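In April I moved to Peka and began to learn how to bake bread with rye. My first loaf was as heavy as a stone, and the colour was grey too. I left the dough for 15 hours, which I thought was generous.
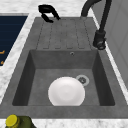 Mwajuma Mosoti wrote to me that rye does not like a cold kitchen, and that I should put the bowl near the heater and forget the clock. I followed her advice with my second dough. It rose well, and the smell was a little like apples. 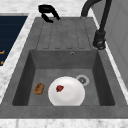
The third one I baked for 53 minutes with the lid on. My neighbour took half of it home and asked for the recipe, so I must now write it down properly.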